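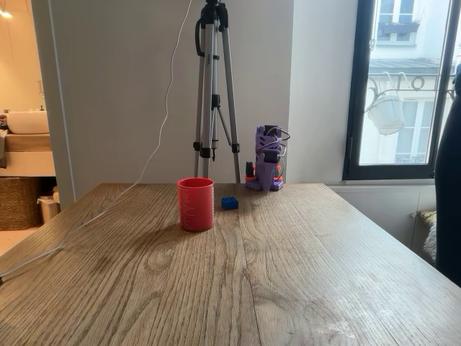 Section 4. Setting Up Your Station and Your First Shared Shift

Welcome back, and thank you for getting this far! By now the Troltora arm should be out of its carton, powered up once and powered down again (Section 3), and you have probably had a few people stop by to look at it. This section is about where the arm goes and how the work gets divided once it is there. Look first at how your arm meets the table. A small arm like the purple one wants to sit well back, near the far edge, with a clamp on each side of its base, so that the middle of the tabletop stays open for whatever is being sorted, whether that's a red cup and a blue toy brick or a tray of returned parts. The person needs that open space every bit as much as the arm does.

4.1 Before you begin

You will need the arm, its two clamps, the practice items from the starter bag, and at least one person who will be working beside it every day. Please don't let the office set up the station alone. When Castico put in its first arms at the Stircombe returns room, the sorters weren't asked where the table should go, and they spent most of March reaching around it. Anežka Čierny, who had sorted on that line for years, moved everything in one afternoon and it has stayed where she put it.

4.2 Placing the arm

1. Choose a table that doesn't rock. Press down on each corner with your palm and shim the legs if you need to.

2. Set the base down near the far edge and slide both clamps into place. Tighten them a little at a time, going back and forth between the two.

3. Fold the arm upright and let go of it gently. It should hold its position without drifting.

4. Run the arm through its slow circle (press and hold Home). Watch the wires all the way around. They should have enough slack to follow the arm and never pull tight.

5. Leave 21 inches clear between the base and the edge where the person stands. If you are blessed with long arms you may want more, and that's perfectly fine.

CAUTION: Never loosen a clamp while the arm is powered. Switch off first, then wait for the light on the power supply to go dark.

Note: Any cable that crosses the tabletop should be kept out of the working area and taped down where sleeves might catch it.

4.3 Teaching the first task

1. Put two practice items in front of the arm with a gap between them. Pick items of different shapes, so it's easy to tell when the arm has gone for the wrong one.

2. Press Teach and guide the arm by hand through one full pick. Take your time, as it copies your pauses too.

3. Repeat until the counter reads 28. Trade off with a coworker partway through, because everyone moves a little differently and the arm does better for having met more than one of you.

4. Press Save, then Run at slow speed, and stay beside the table for the whole first run.

If the display shows code 403, the arm has been asked to reach past its limit. Bring the item closer and teach that pick again.

4.4 Sharing the work

We get more calls about this part than about any clamp or cable, so please bear with us. The arm takes over the repeated lifting and placing. It does not take over deciding what is damaged, what is mislabeled, or what just looks odd, and those decisions will come to your people faster than they did before. At the Murín warehouse, nearly 55 percent of the evening shift's handling went to the arms in the first season. Vojtěch Zeman, the shift lead there, told us his crew's wrists felt better but their heads were more tired by eight o'clock. He added a second short break and started rotating people between the inspection seat and the packing bench, and we've been recommending the same ever since.

1. Write down who may pause the arm. Our strong advice is everyone.

2. Rotate the inspection seat at least every two hours.

3. Keep a notebook by the station for mistakes, the arm's and ours alike. Read it together once a week over coffee, if you can manage it!

4. Tell people early what will happen to their hours and their pay. If you don't know yet, say so and tell them when you will.

CAUTION: Do not use the arm's run log to compare one worker with another. It records the arm's pauses, and a pause may come from a full tray, a dropped item or a perfectly sensible question.

4.5 End of shift

Press Home, wait for the arm to fold, and switch off at the power supply. Clear the practice items back into their bag and check both clamps by hand. Initial the notebook and leave word for the next shift about anything left half-taught. Section 5 covers changing the gripper pads.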